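El cubo gris

Yevhen Prokopenko llegó a la nave de Keskinen a las siete menos diez, colgó la chaqueta en la percha del fondo y miró la pizarra. Alguien había escrito el número 43 con rotulador verde y lo había subrayado dos veces.

—¿Cuarenta y tres qué? —preguntó.

—Turnos —dijo Lenni Turunen desde la otra punta—. Los que nos quedan hasta que vengan los de Multura a decidir.

Lenni llevaba dos años en la nave y Yevhen llevaba once. Antes de eso Yevhen había vaciado cubos en una lavandería, había fregado platos en un hotel y había clasificado tornillos en un taller que cerró. Lo habían contratado de nuevo, con otro nombre de puesto, para enseñar a hacer las mismas cosas. El puesto se llamaba operador de demostración. Su mujer lo decía completo por teléfono, a las amigas, y a él le daba algo de vergüenza.

La tarea de abril era recoger. Había una mesa, había un cubo y había piezas sueltas que tenían que acabar dentro del cubo. Con la pinza de mano se hacía despacio, abriendo y cerrando, y después la máquina intentaba hacerlo sola. Lurnance, que pagaba el alquiler, quería venderla a tiendas pequeñas: ferreterías, mercerías, sitios donde al cerrar siempre queda algo encima del mostrador.

Yevhen cogió la pinza y la acercó a la mesa. Le pesaba más por la mañana que por la tarde, al revés que todo lo demás. 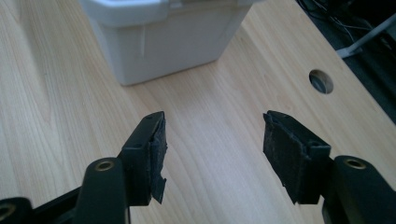 La mesa de recoger, con el cubo y la pinza abierta.

—Las almohadillas están hechas polvo —dijo.

—Hay de repuesto en el cajón.

—Las de repuesto resbalan.

Lenni no discutió. Las nuevas eran lisas y las arandelas se les escapaban. Las viejas, con los bordes deshilachados, agarraban mejor, aunque eso no constaba en ningún informe. En los informes constaba el modelo de la almohadilla y la fecha del cambio, y la fecha del cambio llevaba meses en blanco.

Trabajaron hasta las diez. Yevhen recogía, Lenni apuntaba y volvía a poner las piezas en la mesa. Recoger para que otro desordene y vuelta a recoger. A Yevhen le recordaba a cuando sus hijos eran pequeños, y lo dijo, y Lenni, que no tenía hijos, dijo que a él le recordaba al servicio militar.

A las diez y cuarto le tocó a la máquina.

Estaba en la mesa de al lado, atornillada a un soporte, y el equipo la llamaba Heterico porque ese era el nombre que ponía en el contrato. Bajaba el brazo, se paraba un momento encima de la pieza y luego se decidía o no se decidía. Cuando no se decidía, volvía arriba y empezaba otra vez. Podía pasarse así un buen rato. Lenni tenía orden de no tocarla hasta el tercer intento.

La primera pieza, una bisagra, la metió bien. La segunda también. La tercera era un paño doblado y Heterico lo levantó por una esquina, lo llevó hasta el cubo y lo dejó colgando del borde, mitad dentro y mitad fuera.

—¿Eso cuenta? —preguntó Yevhen.

Lenni buscó en las instrucciones. Pasó una página y volvió a la anterior.

—Dice «depositado en el interior».

—La mitad está en el interior.

—Pues lo pongo en observaciones.

Heterico siguió con lo suyo. Fue a por una caja de grapas, la cogió demasiado arriba y la caja se abrió. Las grapas se quedaron repartidas por la mesa. El brazo se detuvo, bajó, cerró los dedos en el aire y subió. Bajó otra vez en el mismo sitio. Lenni esperó al tercer intento y apretó el botón.

Recogieron las grapas a mano, entre los dos. Yevhen puso la palma en el canto de la mesa y las barrió con la otra, sin mirar, mientras hablaba de un fontanero que no le cogía el teléfono. Tardó lo que se tarda en decir dos frases. Lenni se quedó mirándole la mano.

—Eso que acabas de hacer —dijo—. ¿Lo puedes hacer con la pinza?

Yevhen lo pensó en serio.

—Con la pinza no tengo canto de la mano.

—Ya.

—Podría empujar con el lado del dedo.

Lo probó. Volcaron las grapas de nuevo y Yevhen las fue arrimando al borde con el costado de la pinza, tumbándola un poco. Algunas cayeron al suelo, detrás de la mesa, entre los cables. Las que quedaban cayeron en el cubo que Lenni sujetaba debajo. No era bonito de ver. Lo repitieron veintiséis veces antes de comer y en las últimas ya casi no se iba ninguna al suelo.

Comieron en el muelle de carga. Lenni había traído arroz y Yevhen pan con pescado ahumado. Estuvieron un rato sin hablar.

—En la lavandería —dijo Yevhen— había una chica que vaciaba los bolsillos de las batas. Metía dos dedos y sacaba lo que hubiera. Bolígrafos, caramelos, una vez una jeringuilla. Sabía antes de meter los dedos si había algo que pinchaba.

—¿Cómo lo sabía?

—No lo sé. Se lo pregunté y me dijo que por cómo caía la tela.

Lenni sacó el móvil y lo apuntó, aunque no servía para la tarea de abril.

Por la tarde cargaron las grabaciones de la mañana y a última hora volvieron a encender a Heterico. Pusieron la bisagra, el paño y otra caja de grapas, esta vez ya abierta. La bisagra entró. El paño entró entero, aunque de refilón. Con las grapas, el brazo bajó, se quedó quieto y después, muy despacio, inclinó los dedos y empujó. Movió un montoncito tres centímetros hacia el lado contrario al cubo.

—Hacia allí no —dijo Yevhen, como si pudiera oírle.

—Pero ha empujado.

—Ha empujado hacia allí.

Lenni escribió el resultado del día en la hoja: noventa intentos, setenta y uno buenos. Debajo, en observaciones, puso «paño» y «grapas (dirección)». Dejó la hoja en la bandeja y borró el 43 de la pizarra para poner el 42.

Yevhen se agachó detrás de la mesa con una linterna. Quedaban grapas entre los cables y las fue sacando de una en una, con los dedos, hasta llenar media palma. Miró alrededor buscando dónde dejarlas y las echó en el cubo.

—Ese no es para eso —dijo Lenni—. Mañana hay que empezar con él vacío.

—Mañana lo vacío.

Apagaron las luces de la nave y Yevhen volvió a entrar a por la chaqueta.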